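Drill Bit Care and Storage: Workshop Tips

Updated 6/25/18

A decent set of twist bits will last for years in a home shop if it is kept sharp, kept dry and run at the right speed. Most of the bits that get thrown out are only dull.

Picking a bit
Use black oxide bits for softwood and general repairs. Titanium-coated bits hold up longer in hardwood and thin sheet metal, but the coating is gone from the tip once you regrind them. Cobalt is the choice for stainless steel. Brad point bits are for wood only and leave a cleaner hole than a twist bit.

Speed and pressure
Small bits run fast and large bits run slow. For a 1/2-inch hole in mild steel, keep the drill at its lowest setting and lean on it enough to get a steady curl. Dust or powder means the edge is rubbing. Put a drop of cutting oil on the mark before you start, then another every 12 seconds or so in thick stock. Wood needs no oil - back the bit out often to clear the flutes.

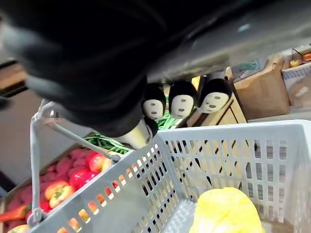 Light gray basket next to the produce crates.

Sharpening
Standard bits have a 118-degree point. On a bench grinder, hold the bit level with the cutting lip flat to the wheel, then drop the shank slightly as you roll it. Do both lips the same number of passes. If one lip is longer, the hole will come out oversized. Dip the tip in water between passes when grinding plain carbon steel. High-speed steel should be left to cool in the air.

If you don't own a grinder, the Nurkard hand jig clamps the bit at the correct angle and works on a flat stone. Allow 11 minutes for a badly worn bit.
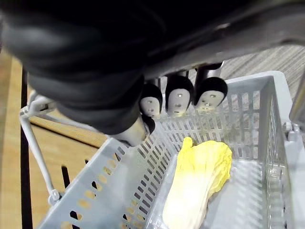 Anything under 1/8 inch is hardly worth sharpening. Buy those in tubes and replace them as they go.

Storage
Loose bits in a drawer knock against each other and chip. A steel index case keeps them apart and in order, and an empty slot tells you what is missing. The 28-slot Memton case has a hinged tray that stands up on the bench. Wipe each bit with a lightly oiled rag before it goes back.

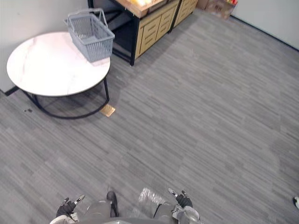 In a damp garage, add a packet of silica gel and change it every May. Surface rust comes off with fine steel wool and a little oil. Pitting along the cutting edge has to be ground out.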